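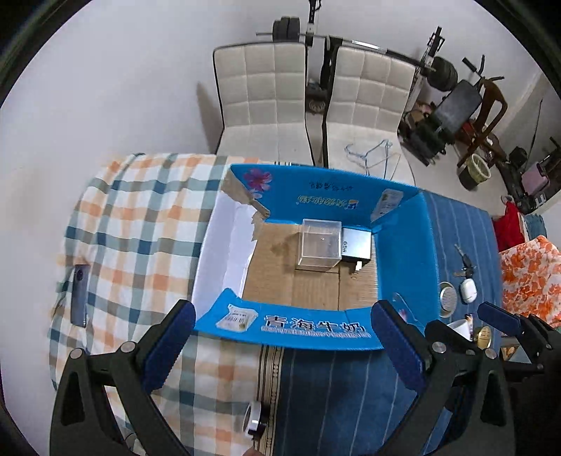 # Packing the Last Box: A Conversation with Donnie Crichton

Donnie Crichton has managed resident moves at the Widville residence for nine years. The residence, operated by the Tunon housing office, has 80 furnished rooms, most of them let to visiting staff and graduate students on terms of one or two semesters. The end of the calendar year is the busiest period for departures, and Crichton agreed to speak with the residents' bulletin on 29 December 2024, between two room inspections.

The conversation began with the matter of boxes. The office sells new moving cartons at cost, but Crichton does not press them on anyone.

"A grocery carton is perfectly good for a small load," Crichton said. "Milk cartons come in a strong box, and the printing on the side helps you. If you have one box that says 青海牛奶 on the front in big letters, you will know it from across a room. Six plain brown boxes all look alike by the time you reach the other end."

The old tape is a different matter. Crichton asks residents to pull away what has already torn and to put fresh tape along the bottom seams before anything goes in. Tape laid over loose tape, in Crichton's experience, holds only as well as the piece underneath.

Most residents pack on the bed. The office once discouraged the practice, and a line to that effect remained in the handbook until last January, when Crichton had it taken out.

"The desks in the Fehr wing are narrow and the floor is hard on the knees," Crichton said. "A bed is the right height. You can put the box in the middle and lay everything out on both sides of it, on the blanket or the sheet, whatever is there. I would only ask that people strip the bed last."

Asked what tends to go wrong, Crichton spoke first of small things. Keys, a phone and a mug are often set down beside the box while the work is going on, and they are easily swept in with the rest. The office charges for a replacement key, and there have been cases in which the original was later found under a sweater in another city.

"Keys go in a pocket. I say it at every briefing and I will go on saying it. The mug can wait. People want tea while they pack, and they should have it."

Crichton also recommends that hard objects be placed first, toward the back of the box and close against one another, with clothing filling the space in front. Anything with a plug should be turned so that the prongs do not press against a clear plastic case or other surface that scratches. Lids should be matched to their containers before packing starts. Crichton keeps a drawer of single lids in the office and invites residents to look through it.

The subject of furniture came up only briefly. Chairs belong to the room and should be left side by side against the wall, where the inspector can see them at once. Residents who have bought their own chairs may apply to leave them behind, using the form kept at the front desk.

The residence handled 1,059 outgoing parcels and boxes during the year, according to the desk log. Beginning in January, a carrier named Stuvimora will collect from the lower entrance each morning, and residents will be asked to have their boxes closed and labeled the evening before.

"Write the label on paper and tape it flat," Crichton said. "Keep the roll where you can reach it. I have watched a grown man seal his only roll of tape inside a box, and he had to come down and borrow mine."

Briefings for departing residents are held in the ground-floor lounge. Times are posted beside the mailboxes.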